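Course handout, unit 4: Rules for recording two-handed towel tasks with hand-held grippers
Course lead: Marina Triantafyllou
Revised December 29, 2020

Read this before your first table session. The written test covers the sections on setup, recording and rejection. The section on naming files moved to the unit 5 handout.

4.1 What the rules are for

The course set, Cirkudetti, holds 1,731 accepted episodes. Most came from students in earlier groups, and they were all recorded under these rules or the September version of them. A model trained on the set sees only what the grippers recorded. It can't tell that you were tired or that you meant to do something else. If ten people fold ten different ways and the label says one thing, the label is wrong most of the time.

The towel tasks use two grippers, one per hand. In some sessions two people share a table. The rules are the same in both cases.

4.2 Setting up the table

Put the towel flat within easy reach. Keep cables and spare equipment off the part of the table where the towel will move. Other things may stay on the table if they are outside the reach of both grippers. Start with the fingers open.
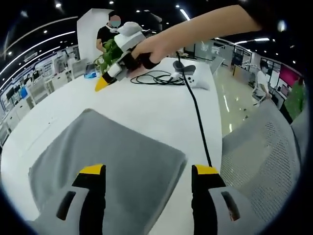
A-yeong Hong writes that the clear area should be marked with tape, as "within reach" means one thing to a tall person and another to a short one. She would also like the towel's start position marked. We tried tape in the Virág sessions and the corners peeled up and caught on the cloth, so for now the rule stays in words. Her point about reach is fair. If you can't get to the far edge without leaning, move the towel toward you before you start recording, never during.

4.3 Approach and grasp

Approach a corner or an edge, never the middle of the cloth. Come in low and slow, with both fingertips in view. Close the fingers fully on the fabric, wait one beat, then lift. Don't pinch so hard that the fingers bend.

Keep your free fingers off the towel. A fold finished with a thumb can't be repeated by a machine that has no thumb, and the whole episode is rejected. 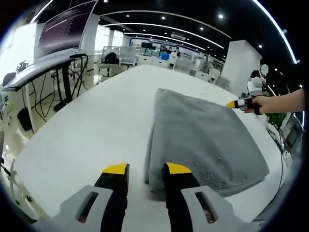
Fig. 4-2. Open fingers at the near edge of the towel, second gripper over the cloth.

4.4 Two grippers on one cloth

Agree on who leads before recording starts. The lead gripper moves first and the other follows. Both should hold the cloth before either one lifts. If one side slips, set the cloth down and take the grasp again. A slip with a clean second try is kept and labeled "regrasp" – don't delete it.

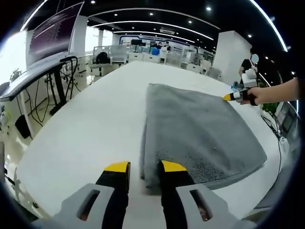

The follower matches the leader's speed and height as closely as possible. Pulling against each other stretches the cloth and gives a fold that depends on how strong the two people are. Talk if you need to. Sound is removed from the episodes before they go into the set.

4.5 Ending an episode

Release, back off until the fingers are clear of the fabric, close them, and hold still before you stop the recording. Stopping early is the most common fault. In the Flandeck review, 44 of 100 sampled episodes had no still period at the end and had to be trimmed by hand or dropped.

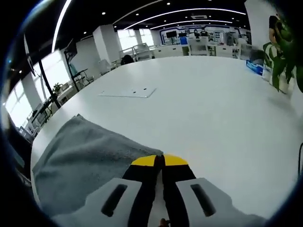

4.6 When to reject

Reject the episode if:
a bare hand touches the towel while recording is on
a fingertip leaves the view during a grasp
the towel falls off the table
the task on the label was changed partway through

Mark the reason in Grokex before you record the next one. Rest after every 40 episodes, even if the table is free and you feel fine.

Bring a signed copy of this handout to the table session.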